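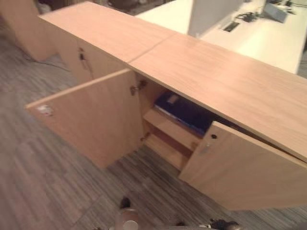

**Nermin Türkmen**
*Contributing writer, home and office*

I've become a little obsessed with sideboards. Long, low ones, the kind you find in offices, with a pale beech-colored top and a lock on the door. I paid 200 for mine in July, from a Derkau dealer who had wanted 504, and then I did what everybody does with a new cabinet – I stuffed it!

So I called Bleddyn Parry, who fits out offices for Clandmont, and he made me pull out every last thing. His rule is that paper has to earn its shelf. One navy binder, lying flat behind the doors, and the space underneath left alone for a while (this hurt, I won't lie).

He's also very big on hinges. Open both doors, look at the metal cups, tighten whatever wobbles. I'd never once looked at mine. I now own a screwdriver.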